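From: the Ashby list
Subject: Re: [ashby-masonry] Repointing a soft brick base course, lime or not?
Sent: 7:40 PM

On the repointing question, I'll answer inline and then add what I found on my own wall, which has the same trouble in the same place.

> The building is red brick, 1883, two wythes, with a later
> cement render on the adjoining wall. The bottom courses are
> losing their faces. The contractor quoted a cement-heavy
> premix (Drimeck) for the pointing and says lime is too weak
> to carry load that low down.

The load argument doesn't hold for a building of this size. Brick of that date was laid in lime and has been carrying the same load since it was built. The compressive strength of the joint is rarely the limit in a low wall. What matters more is how water vapor gets out. If the joint is denser than the brick, moisture leaves through the brick, the salts crystallize just behind the surface, and the faces come off. You describe spalling with the joints standing proud. That is the usual result of an earlier hard repoint, so check whether someone has been there before you. Scratch a joint with a key. Old lime will powder. Portland won't.

> He also wants to grind out all the joints to 2 inches with
> an angle grinder. Is that normal?

The depth is on the high side. The usual rule is two to two and a half times the joint width, so for a 3/8 inch joint you need less than an inch, or back to sound mortar if that is deeper. The grinder is the larger worry. On the bed joints a careful operator can run a single cut down the center and take the rest out with a plugging chisel. On the head joints I would not allow it at all. The blade overruns into the brick above and below, and those nicks are permanent. Get "hand tools only on verticals" into the written quote.

> Would a sealer on the bottom courses buy me a few years?

No. I put Solta on six courses of my own wall before I knew better. Water kept coming up from the ground and in from behind, and the sealed faces failed faster than the untreated ones above them. I have not found a stripper that gets it all back out. If somebody sells you a "breathable" product, ask for the permeance figure on brick, tested after weathering, and see whether you get one.

> What mix would you use?

For brick this soft I'd start with NHL 2 (the weakest grade) at one part lime to two and a half parts sharp sand by volume, well graded, with no masonry sand. If the brick marks with a fingernail, go to a lime putty mix and accept a longer cure. Dampen the joints the evening before and again just ahead of the work. Pack in layers, none thicker than half an inch. Beat the joint back with a stiff brush when it is thumbprint hard – too early and you smear lime over the faces, too late and the brush does nothing. Keep damp burlap over it for a week at least, longer in July. Most of the failed lime pointing I've looked at was simply allowed to dry too fast.

> The ground outside is mostly weeds and packed dirt. Does
> that matter?

More than the mortar does. Before you spend anything on pointing, find out where grade sits relative to the floor inside. Soil creeps up over a century, and a few inches is enough to bury the course that used to stay dry. On mine I took the grade down along a 200 inch run, sloped it away, and left bare gravel against the wall. The moisture readings at the third course dropped over the next season with no other change made. Pull the weeds while you are at it. They hold the splash zone wet, and the roots will find an open joint.

The other thing to look at is the junction where the rendered wall meets the brick. Render that has come loose at the bottom acts as a funnel and feeds water sideways into the older wall. Tap along it with the handle of a screwdriver and mark anything hollow. 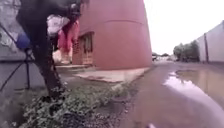
Gray wall at upper left, up to the edge of the red building. Low weeds at ground level.

I logged the readings with an Onimus pin meter, which is calibrated for wood, so treat the numbers as relative only. Same spot, same depth, same time of day, and the trend is usable. I can post the spreadsheet if there is interest, though the column headings need cleaning up first.

Has anyone on the list had a sand analysis done on mortar of this age locally? The original joints in mine have a coarse, brownish aggregate that I can't match from the yards I've tried – the nearest I've come is a concrete sand with the fines screened out, and it still cures too gray.

--
To unsubscribe from ashby-masonry, send a blank message with "unsubscribe" in the subject line.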